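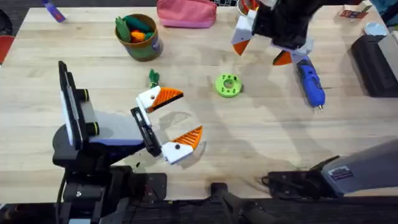

Can a glue gun be used directly on the Nevcombe worktop?

A glue gun may be used on the oiled surface if the nozzle is kept off the wood and a silicone mat is placed under it whenever it is switched on. See 4.3.

4 Preparing and using the wooden top

This section applies to the Nevcombe top fitted to the Flirna underframe. For the wall-mounted version (Su), read section 6 first, then return to 4.2.

4.1 Before first use

1. Unpack the top and lay it face up on the underframe. Do not tighten the frame bolts yet.
2. Check that the top overhangs the frame equally at both ends. The top is 1207 mm long.
3. Leave it in the room where it will be used for two days, with the heating at its normal setting.
4. Tighten the frame bolts by hand, then a further quarter turn with the key supplied. The bolts sit in slotted holes to let the wood move across its width. Do not add washers.
5. Wipe the upper face with a dry, lint-free cloth in the direction of the grain.

Note: Differences in grain and shade between neighbouring strips are normal and are not grounds for return.

4.2 Oiling

The top leaves the factory with one coat of Berura oil. Two further coats are needed before glue, paint or food is used on it.

1. Clear the top completely, including clamps and anything fixed to the edge.
2. Pour a small amount of oil on to a cloth. Do not pour oil on to the wood.
3. Work along the grain from one end to the other. Treat the edges and the underside in the same way.
4. After 20 minutes, remove all oil still lying on the surface.
5. Leave overnight. Repeat steps 2 to 4 for the second coat.

CAUTION: Oily cloths can catch fire without a flame being near them. Soak used cloths in water and dry them flat outdoors before disposal.

Renew the oil each November if the table is in regular use, or sooner if drops of water no longer stand on the surface.

4.3 Glue guns and other hot tools

1. Place the mat on the top so that it extends at least 136 mm beyond the tool on every side.
2. Stand the tool on its own rest, with the nozzle over the mat.
3. Route the mains lead to the back of the table. It must not hang over the edge where people sit or stand.
4. Unplug the tool after use and leave it on the mat until it is cold.

Glue that has dropped on the wood should be left to harden fully. Lift it with a plastic scraper held almost flat. Metal blades cut through the oil and mark the strips underneath. If a dull patch remains, rub it lightly with a fine abrasive pad along the grain and apply a little oil.

CAUTION: Do not use solvent cleaners on hot glue or on freshly oiled wood.

4.4 Clamping to the edge

Lamps, stands and similar fittings may be clamped to any edge of the top.

1. Check that the jaw opens wide enough to pass over the edge without force.
2. Put a hard, flat pad at least as wide as the jaw between the lower jaw and the wood. Felt is not suitable.
3. Tighten until the fitting no longer turns when pushed by hand.
4. Check the clamp again after one week.

Keep clamps at least 92 mm from each corner. The load on any one clamp must not exceed the value on the rating plate under the frame.

4.5 Small parts on the surface

Small blocks, rings and toy pieces may be left on the top. Hard plastic does not harm the finish, but grit caught beneath it will scratch when the part is slid along.
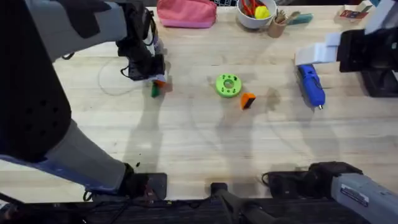 Fig. 4.2 Green ring and small blocks on the tabletop; clamp at the near edge.

1. Lift parts from the surface. Do not sweep them across it.
2. Brush off dust and crumbs of glue before setting out the next job.
3. Do not leave soft rubber or flexible PVC in one place for more than a few days. Both can draw colour out of the oil and leave a mark that cannot be wiped away.
4. Keep cables clear of the area in use. Where a cable has to cross the top, fix it with the clips from bag C.

4.6 Cleaning

Use a cloth wrung out in warm water with a little washing-up liquid. Dry at once with a second cloth. Steam cleaners, scouring powder and bleach must not be used.

Spare mats are supplied in packs of two under part number 427. Quote the number on the rating plate when ordering clips or bolts.

Section 4 revised 18/06/2019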